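The towel table at Nekeck

Two small arms are learning to fold in a laundry that has always folded by hand. What do the people beside them make of it?
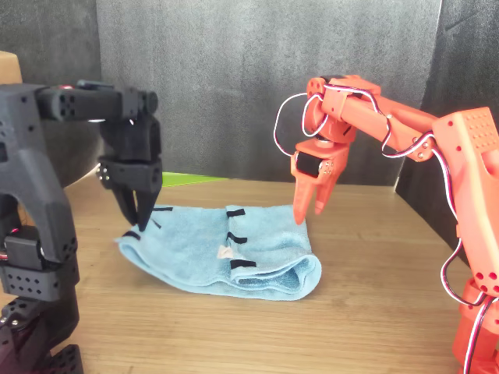 The black arm and the orange arm at work on a blue towel, with strips of dark tape on the cloth.

At six in the morning the washing hall of Nekeck is already loud. The big machines have been automatic for many years, and the folding room next door has stayed with hands. On a normal day in November, 2243 pieces go through it, most of them towels from hotels and swimming baths.

Arwel Jenkins has worked here since he left school and now he leads the morning shift. When the management told the folders that a company named Cleleck would come with robots, he expected a large cage and a yellow line on the floor. Instead he got a table, with grey cloth hung around it.

"My first thought was that my kettle is bigger," he says. "My second thought was, who will be sent home?"

Until now, no one. But the work has changed, and it has changed in a way that the folders did not foresee. Two of them in each shift now spend part of their hours at the table, teaching. They place a towel, they guide the arms through the fold, and they do it again. When I visited, they had saved 948 folds of this kind. Jenkins finds it tiring in a new manner. "With towels you can think about your dinner. With this you must think about towels."

A towel is a difficult thing for a machine. A metal part has the same shape in the evening as in the morning, but cloth falls differently each time and hides its own corners. The tape gives fixed points on a surface which otherwise is all one colour. One gripper holds or presses while the other looks for its place, and the two must agree with each other. An experienced folder does this without looking.

The speed is still modest. A good folder finishes about 400 towels in a shift. The arms, on their best day, have done 100, and a person stood beside them the whole time.

Kalogeropoulos, the engineer whom Cleleck has sent, does not hide these numbers. She eats with the folders in the canteen and I had the impression that they like her. She told me that she had made a drawing of the perfect fold before she came, and that in the first week the folders corrected it. In their trade the thick edge must face the same way in the whole pile, otherwise the pile leans and falls in the van. This was not written in any manual.

For that knowledge, the folders asked to be paid. After some weeks of talks they received a supplement for the teaching hours, and a written promise that there will be no dismissals in the folding room during the trial. What comes after the trial is less clear. The owner, Jemell, speaks of moving people to repair and to quality control, where there are never enough hands. Some would go gladly, because their wrists hurt. Others have told me that they do not wish to learn sewing at fifty-eight.

Jenkins belongs to neither group. He has asked for a longer training with the arms, and he has got it. In the afternoons, when his shift is over, he stays one hour at the table and practises. His wife believes that he has gone a little mad. He is now trying to teach them bath mats, which are heavier, and so far the mats are winning.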